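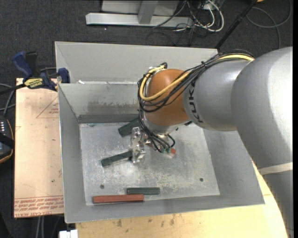

An open gray metal bin

Bin (container)

A bin is an open or lidded container used to hold loose goods, such as grain, coal, fruit, or small parts. Bins are made of wood, wire, plastic, or sheet metal, and range in size from a kitchen breadbox to a farm structure taller than a house.

History

Early bins were baskets or clay-lined pits. In the market town of Uvier, an inventory of 1675 lists 3 oak bins for rye and 2 for oats, each fitted with a sloping lid. The Fliria valley used a narrower form, built against the wall of the barn and emptied through a slide near the floor. Metal bins became common once sheet steel was cheap enough for farm use, as they kept out mice better than wood.

Types

Grain bins are usually round and have a raised floor so that air can pass under the crop. Coal bins were often built into cellars below a street-level chute. Storage bins for workshops are commonly rectangular, with straight or slightly tapered sides. Tapered bins can be nested when empty.

See also
Crate
Hopper
Silo

This page was last edited in April 2019.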